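How to keep reading a long memoir when the middle is slow?

posted by Plokside

Hello all. In June I began a memoir about a childhood in Turkia. The first chapters were wonderful, but now I am on page 158 and the author only writes about his school exams. I do not like to leave a book unfinished. Do you skip pages, or do you wait and try again later? My reading group meets in two weeks.

Drodanex
I had the same problem with a life story of 2,000 pages in several volumes. What helped me was to read 10 pages each morning with my coffee, and no more. In a memoir the dull years often explain the later ones, so I would not skip them completely. Read the first and the last paragraph of each chapter — if something catches you, go back. Also, the audio version can be easier, if your library has it.

Hanrahan
Just skip. It's his exams, not yours. I listen to audiobooks while I sort things at the table and I don't notice the boring parts so much. 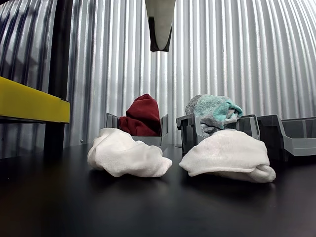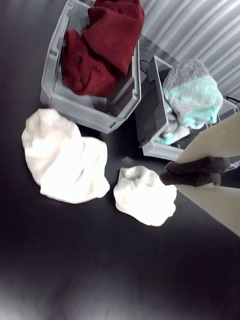 Bins by the corrugated metal wall, with fabric in them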